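Judness Wardrobe Organizer
Owner's Guide, Section 4: Folding and Stacking Before You Load the Shelves

Revised 31st August. Text by Wulan Setiawan.

Sections 1 to 3 covered the frame, the wall fixings and the shelf pins. If the wardrobe is up and the shelves are level, start on this section. If a shelf still rocks, go back to Section 3. Clothes won't hold it down, whatever the man in the store said.

A word about folding systems first. There are a lot of them, and most come with a promise about how much room you will gain. We tested a few on our own shelves. A T-shirt takes up the space a T-shirt takes up. What changes is whether you can get it out again without dragging three others onto the floor, and that is all this section tries to fix.

4.1 What you need

A flat surface bigger than your biggest shirt. A made bed is fine.
The clothes, clean and fully dry.
The Judness shelf divider (in the small parts bag with the spare pins).
A tape measure, if you want to check the stack width.

You do not need a folding board. The Dorkis board used to be packed with this wardrobe and we have stopped including it. It does make every shirt the same width. So does doing the first one carefully and copying it. If you already own one and like it, use it, and skip steps 3 to 5 below.

NOTE: The Judness shelf is 22 inches wide inside the frame and the clearance between shelves, at the factory setting, is 12 inches. If you moved the pins in Section 3, measure again.

4.2 Preparing the surface

1. Make the bed and pull the top sheet or spread tight. Wrinkles underneath turn into wrinkles on top.
2. Clear a space at the near side, where you can reach without leaning.
3. Decide where finished stacks will go and leave that area alone. The far end or the side by the wall works. Stacks built at the near edge get knocked.
4. Bring the unfolded clothes over a few at a time.

Plenty of guides tell you to tip everything you own into one heap and face it. Try that if you have a free day and a second place to sleep. Doing one kind of clothing at a time gets the same result and you can stop for dinner.

CAUTION: Do not use an ironing board as a folding surface for heavy items. Ours tipped.

4.3 Folding a short-sleeved knit shirt

Printed knits are the ones people complain about. They slide, they curl at the hem, and a busy all-over pattern makes it hard to see whether the thing is straight. Ignore the print. Go by the seams and the neckline.

1. Lay the shirt flat, front down, neckline pointing away from you. It doesn't matter if it sits at an angle to the bed so long as it is smooth.
2. Run both hands from the middle out to the side seams. Pull the hem gently until it lies flat.
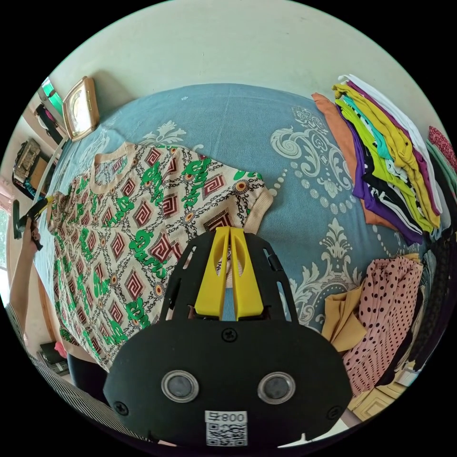

3. Fold one side in toward the middle, sleeve and all. The fold line should run from partway along the shoulder straight down to the hem.
4. Turn the sleeve back on itself so the cuff does not stick out past the new edge. Ribbed cuffs are thicker than the rest of the shirt, and if both end up in the same spot the stack will lean.
5. Do the other side the same way.
6. Bring the hem up to just short of the neckline. Stop short. If you go all the way you get a hard ridge at the top.
7. Fold once more, in half. For a high shelf, leave this fold out and let the shirt lie longer.
8. Turn it over and look at the front edge. You want one rounded fold facing out.

You may have seen the two-second shirt fold, the one with the pinch and the flip. It works on a stiff cotton T-shirt in a video. On a soft knit with a ribbed collar we got a crooked bundle most of the time, and then had to fold it again. If you have the knack, go ahead.

NOTE: Long sleeves go in at step 4. Fold the sleeve down along the body, then carry on. Don't cross the sleeves over the front like somebody laid out for a viewing. It makes a lump.

4.4 Light, slippery and odd-shaped items

Thin polka-dot tops, pajama pants, anything with a drawstring. The steps above half work.

1. Fold in half lengthwise first.
2. Tuck in whatever sticks out, ties included.
3. Fold in thirds from the bottom.
4. Set aside in a separate small stack. Mixed in with heavier shirts, these slide out from the middle and take their neighbors along.

Scarves and single cloths can go on top of any stack. Just accept that the top item gets moved every time you want something else.

Rolling: we are asked about this constantly. Rolled clothes are good in a drawer or a suitcase, where the sides hold them in. On an open shelf they roll. The Wosside drawer insert (sold separately) gives them somewhere to be, but please don't buy it on the strength of this paragraph. A shoebox does the same job.

4.5 Building the stacks

1. Sort by what you reach for, then by weight. Darks with darks if you like, although see the note on color below.
2. Put the widest, heaviest pieces at the bottom.
3. Place each folded edge facing the same way, toward you.
4. Press down with a flat hand every few pieces.
5. Stop when the stack is a hand's width lower than the shelf clearance. You need room for your knuckles.
6. If the stack leans, take off the top half and start a second one. Don't prop it up against its neighbor. It will look fine until you take the neighbor away.

NOTE ON COLOR: The catalog photos for this wardrobe show clothes shaded from white through to navy. It looks lovely, and it lasted in our test closet until the first laundry day. A stack with orange next to purple next to lime green is easier to search, if anything, than six shades of beige. Arrange by color if it pleases you. We found no practical case for it.

CAUTION: Each Judness shelf is rated at 60 pounds, spread evenly. Folded clothes seldom reach that. Books, boxes of shoes and bedding pushed in on top of the clothes might. Do not stand on a shelf to reach the one above it, even for a second.

4.6 Moving stacks to the shelves

1. Fit the divider before you carry anything. It clips over the front lip and pushes back until it clicks. If it does not click, it is upside down. The arrow molded on the side is no help; go by the notch.
2. Slide one hand under the stack and rest the other on top.
3. Carry it level. Take two short stacks in two trips. One tall stack with your chin on it is how the whole lot ends up on the tile.
4. Set the back edge on the shelf first, then lower the front and slide your hand out.
5. Line up the front folds with the shelf lip, or a little behind it.
6. Load the bottom shelf first, then work up.

Allow 60 minutes for a full wardrobe. The old edition of this guide said half that, and we would like to know who timed it.

4.7 Clothes that will not stay folded

Some garments are cut so that no fold suits them. Wide necks, slick linings, very short boxy shirts with large sleeves. If you have folded one twice and it has come undone twice, hang it. The Harahap rail kit fits under the top shelf using the two holes already drilled there. A few hangers on the existing side hook will do for three or four shirts, and you should try that before spending anything.

Heavy knits should be folded all the same. Hanging pulls the shoulders out of shape, and that is one piece of standard advice we checked in June and found to be true.

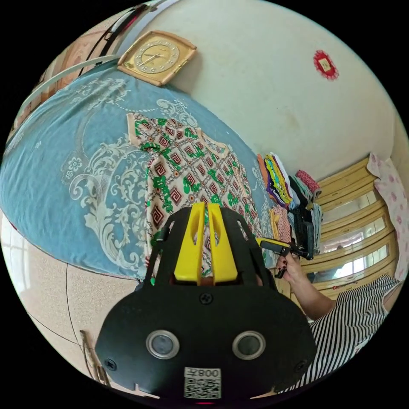

Do I have to refold everything when I only pull out one shirt?

Only the pieces above it, and usually they just need pushing straight. Lift the upper part of the stack with a flat hand, slide the shirt out by its folded edge, and lower the rest back down. If you tug from a corner, expect to refold the two on either side.

4.8 Upkeep

1. Put clean laundry at the bottom of the stack if you want everything to get worn in turn. Put it on top if you don't care. Most of us put it on top.
2. Straighten the stacks when they start to bother you. We have seen weekly schedules recommended, with a chart. The chart is not included.
3. Wipe the shelf when it is empty. A damp cloth is enough. Let the shelf dry before the clothes go back.
4. Check the divider clip a couple of times a year. If it has gone loose, swap it for the spare in the parts bag.

NOTE: Scented sachets and cedar blocks can mark the shelf finish. If you use them, set them on a saucer or hang them from the side hook.

CAUTION: Do not load clothes that are still warm and damp from the dryer. They crease along every fold and the smell gets into the stack. Spread them over the bed for a while first.

4.9 If something goes wrong

Stack slides forward when the door opens: the shelf is tilting toward you. Check the rear pins (Section 3, step 9).

Stack leans to one side: cuffs or collars are piling up in one place. Turn every other shirt around.

Shirts come out creased across the chest: the last fold is too tight, or there are too many on top. Make two stacks.

Door will not close: something is sticking out past the lip. It is nearly always a sleeve.

Everything fits on the shelves except the last pile: the wardrobe is full. No fold we know of will change this. Section 5 covers adding a second unit, and also how to decide whether you want one.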